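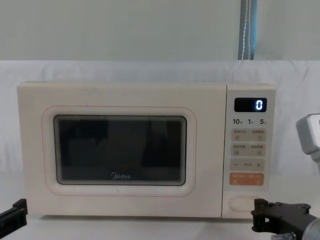 Bench Rules for Appliance Tasks: Frequently Asked Questions

Home | Rules | Training | Booking | Contact

These answers cover two-arm work with kitchen appliances at the Dasdale site. The Trarnine site follows the same rules except for booking. Questions that aren't covered go to Clem Goodwin.

Which tasks do these rules apply to?
Any task where a gripper touches a powered appliance, including pressing a door button, opening a door or setting a time. Unpowered props come under the general bench rules.

Can I run the microwave with nothing in it?
No. If the task includes starting it, put a cup with 300 ml of water inside first. Door and button practice needs no load, but keep the start button out of the task.

What should be on the table?
The appliance and the items named in the task sheet. Phones, tools and drinks go on the side shelf. Keep the cable where neither arm will sweep across it.

How hard may a gripper press?
Start at the lowest force setting and go up one step at a time. If a button doesn't respond after 6 tries, stop and check the fingertip position before you raise the force again. On a release button, press near the middle with a closed fingertip. Don't pry at the door seam.

Where should the grippers wait between attempts?
Clear of the door's swing. Check which side the hinge is on before the first run, as it differs between models.

Who has to be in the room?
2 people for any powered task: one operating and one at the stop button. The person at the stop button does nothing else during a run, and that includes filling in the log.

Do I need to translate the control panel?
Yes, if anyone on the shift can't read it. Tape a printed key to the side shelf. Don't put stickers on the panel, which changes how it looks to the cameras.

When do I unplug?
Before reaching in by hand, before cleaning, and at the end of the shift. Pull the plug by hand. The arms never handle plugs or outlets.

What goes in the log?
Task number, operator, force setting, and every stop with its cause. Use form 76. Failed attempts stay in.

Comments

dkessel: Does the 2 person rule cover the kettle too?

Clem Goodwin: Yes. Anything with a plug.

Kong bench user: Form 76 still has the old force settings on the back. Which ones do we follow?

Clem Goodwin: Ignore the back. The new form is due in April.

marta_r: Please add something on oven mitts near the grippers.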